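Folding of cloth

Folding of cloth is the practice of laying a textile over itself one or more times, so that it takes less place and keeps a regular shape. It is done at home, in laundries, in shops and in the tailoring trade. The word is used both for the movement of the hands and for the result, which is also called a fold. A line that stays in the cloth after it is opened again is named a crease.

Origin and use

Cloth was folded wherever it was woven, and many older methods come from the need to store blankets and covers in chests. In homes without closets, a folded pile on a shelf or on a bench was the usual way to keep bedding through the summer. In the house of today the practice is mostly connected with laundry. It follows the drying and, where it is done, the ironing.

Terms

The straight grain is the direction of the lengthwise threads. The cross grain runs from one side to the other. A fold made along one of these directions lies flat, while a fold made between them, on the bias, tends to stretch and to twist. The selvage is the firm woven edge at the two sides of a fabric as it leaves the loom. The hem is an edge that was turned and sewn.

The gather is the place where loose cloth is collected by the fingers before it is shaken out or laid down. Some household manuals call it the pinch. When a piece is taken at the gather and not at the corner, the rest of it hangs in soft folds and the edges are more difficult to find.

Finding the edge

The first step of folding a large piece is to find one edge and to follow it until a corner. This is easy with a towel, which is small and stiff, and less easy with a sheet or a length of uncut fabric. With dark colors, such as navy or black, the hem is hard to see in weak light and is usually found by touch. Laundry workers often prefer a pale surface for dark pieces, and a dark one for white pieces.
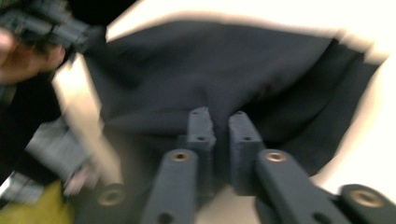 Areti Christodoulou objects to the rule of the edge. In her view a big cloth should be picked up anywhere and given one strong shake, and the corner will come down by itself; to search for it with the fingers, she writes, only makes more wrinkles. Many home users follow her way. The manuals generally keep to the older order, with the edge first and the shake after.

Common methods

The half fold brings one edge to the opposite edge. It is repeated until the wanted size is reached, each time with the direction turned. It is the quickest method, but the layers become thick at the bend, and in heavy cloth the pile does not stay closed.

The third fold, or letter fold, brings one side to the inside and then the other side over it. Both edges may be hidden in this way, and for this reason it is liked for towels and blankets on open shelves.

The accordion fold lays the cloth forward and back in equal parts. It is used for curtains, and for long lengths that must be opened again without turning.

Rolling is sometimes counted as a method of folding. The cloth is first folded lengthwise and then rolled from one end. It leaves soft marks instead of sharp creases and is common in travel bags.

Large pieces are often folded by 2 persons. Each one holds two corners, they pull lightly to make the cloth straight, and then they walk toward each other. Where only one person is present, the work is done over a bed or a wide table.

Creases

A crease is formed when the fibers at the bend are pressed for a long time. Cotton and linen take a crease easily. Wool recovers better, especially if it is left to hang, and many synthetic fabrics recover well unless they were folded while warm. To avoid a permanent line, stored pieces may be opened and folded again in another place of the cloth. Athina Panagiotou recommends to do this every November, when the winter bedding is taken out, and to put a sheet of tissue paper inside each bend of a fine piece.

Dark cloth has one more difficulty. If it is rubbed often on the same fold, the color may wear away and a lighter line can appear. It is therefore folded with the right side to the inside.

Storage

Folded cloth is kept dry and away from direct sun. A pile of more than 4 heavy pieces presses the lowest one, so heavy pieces are placed at the bottom and light ones above. Closed plastic bags are not advised for long storage of natural fibers, as they may hold moisture.

See also

Ironing
Laundry
Pleat
Selvage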